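Notebook, Koro bench, back half of the shop
2021-11-05
Present: me, Khôi Dương for the first two hours, Iqra Memon after lunch

Picked up where the October notes stop. The left gripper was closing late and the sorting script was timing out on it. Khôi had already swapped the finger screws and found nothing, so we went through the software side first.

Log from the last long run: 643 grasp attempts, 57 of them flagged late, all 57 on the left. Plotted the delay against wrist angle and there is a clear step once the wrist rolls past level. Below that the close command goes out and comes back on time. Past it we lose 204 ms, and the script's timeout is shorter than that.

Khôi thought it was the cable pulling at the connector. I thought it was the retry setting in the Bugti driver. Wiggled the left cable by hand with the arm powered and holding still: no dropouts in ten minutes. Turned retries down to one and ran the roll test again. The step got smaller but did not go away, so we are both partly right or both wrong. Left retries at one for now. The old value is commented in the config, please do not delete it.

Bins are back in a line running toward the wall, red in front, then green, then blue. Kamran had them side by side last time and the blue one was nearly out of reach for the left arm. The line is worse for the head camera, since blue sits behind the other two, but reach matters more to me this week. The bag of toy blocks stays to the right of the bins, and we take pieces from it by hand until the feeder exists.
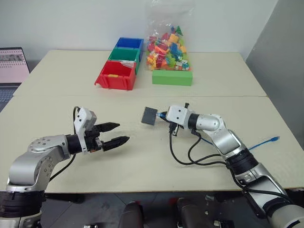
Re-zeroed both arms before lunch using the usual pose file. Right arm came up clean. Left needed the elbow offset again, same direction as in October, slightly more of it. If it moves a third time I will take the joint cover off and look at the coupling. Anum has the small hex keys, ask her before buying more.

Table seam. The place-down height is set from the front table, and Iqra measured the rear one as almost 2 mm lower at the middle of the seam. That explains the blocks getting dropped the last bit instead of set down. Two ways to fix it: shim the rear legs, or give each table its own height in the config. Iqra did the second, tested it by hand-jogging to four points, and committed it on the Zestham branch. Shims would be nicer, but the floor is not flat there either.

Cable loops on the right arm are still too low for my taste. They clear the table in every pose we use today, but the planner does not know about them. Samina suggested spiral wrap with one tie point above the elbow — will try it when the Brornex order arrives.

Next:
Roll test on the left with the cable swapped end for end.
Same test at retries zero, someone standing at the stop button.
New plot of delay against angle, 13 angles this time, same axes as the old one.
Samina to check whether the right driver has the same retry value. I assumed it does and never looked.

Powered down at the wall, arms parked, config pushed.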